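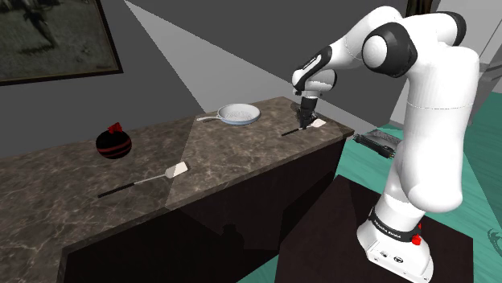

Kultirberg crêpe pan review: worth the cupboard space?

I make pancakes far more often than a grown woman should, so when my old pan finally started shedding its coating I treated myself to the Kultirberg (the bigger one, from Flondow, in the January sale). I've had it long enough now to have opinions.

First, it's heavy. My wrist noticed before I did. The upside is that it sits properly flat on the hob and doesn't wander off when you're swirling batter, which my last one did constantly. The rim is very low, lovely for getting underneath a crêpe and pretty hopeless for anything with a sauce – I tried mushrooms once and spent the evening wiping the cooker.

It came with a little wooden spreader and a leaflet about seasoning. Do read the leaflet! I skimmed it, used far too much oil and ended up with a sticky brown patch that took almost 14 rounds of cooking to settle down. Samuele Marino, who gave me his batter recipe, says to use a scrap of kitchen paper and wipe off more than you think you should. He was right and I was smug for no reason.
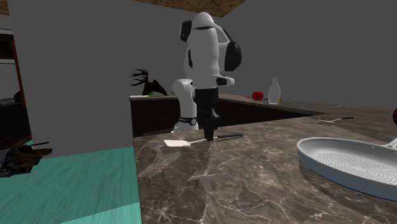
Spatula down, on the dark marble.

Turning is where it wins. Anything long and flat slides under without a fight, and once the surface has settled the crêpes more or less let go by themselves. I did a batch for five of us on a medium heat and only tore two, both mine for fiddling. The handle does get hot though, and for the money I'd have liked a sleeve in the box.
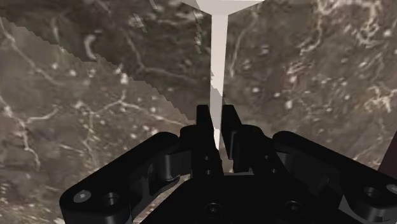

2 min read

Cleaning is a quick wipe and back on the ring to dry. No dishwasher, no soaking, and hide it from helpful guests. Ginevra D'Amico left mine in the sink overnight and I was scrubbing off rust before breakfast (we're still friends, just about).

I also borrowed the Orkia for comparison. It's lighter and heats up faster, but the middle browns well before the edges and I kept shuffling it about. If you only make pancakes once a year, get that one and save your money. I'm keeping the Kultirberg, and there's a buckwheat batter in the fridge waiting for me.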